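Wood grain (table tops)

Share 11 | Comments 2

Wood grain is the pattern of lines, bands and curves seen on the cut face of a piece of timber. In table tops it is the feature most often mentioned by sellers, and a good deal of what is claimed for it deserves a second look. Grain says something about how a board was cut and how the tree grew. It says much less about how long the table will last.

Origin of the pattern

A tree in a seasonal climate lays down paler wood early in the growing season and denser, darker wood later on. Sawing through these layers produces lines. Where the saw meets them more or less square on, the lines come out straight and close together. Where it runs nearly level with them, they spread into arches, often called flame or cathedral figure. Both can turn up on one board, and the change from one to the other is no proof of quality, whatever the label says.

Pale timbers

Light woods such as ash, birch and maple are popular for dining and work tables. They are often said to "make a room bigger", a claim for which the trade offers little beyond its own brochures. Pale wood does reflect more light than dark wood, and a smooth finish adds a sheen that can make the lines stand out or wash them away, depending on where one sits.

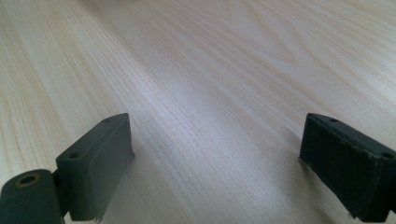 Shop lighting is usually arranged with this in mind. A buyer who likes a top under spotlights may find it flatter at home beside a north window, and the other way round.

Solid or veneer

Grain on the upper face cannot settle whether a top is solid. A veneer is real wood and shows real grain. The usual check is to compare the face with the end of the board: on solid timber the lines should carry over the edge in a way that makes sense. Printed surfaces sometimes give themselves away by repeating, though a long repeat is easy to miss.

The Plava table, sold by Bárány from November at 2,432 in the local currency, was advertised as having "living grain". Rozália Balogh, writing in the trade newsletter Brevus, pointed out that the phrase has no agreed meaning. The wording was later dropped from the catalogue. The price was not.

Care

Wiping along the grain is widely advised. For a sealed top the direction hardly matters. For sanding it does, as scratches across the lines show up badly under oil. Special "grain reviving" polishes, Fledis among them, darken the surface for a while, much as plain oil does.

Last revised 2/4/21

Comments (2)

Attila Fülöp: The edge check is no help if they've glued a strip of solid wood all round. Look underneath as well.

tablelegs: I used Fledis on a birch top and it went patchy. Would not buy again.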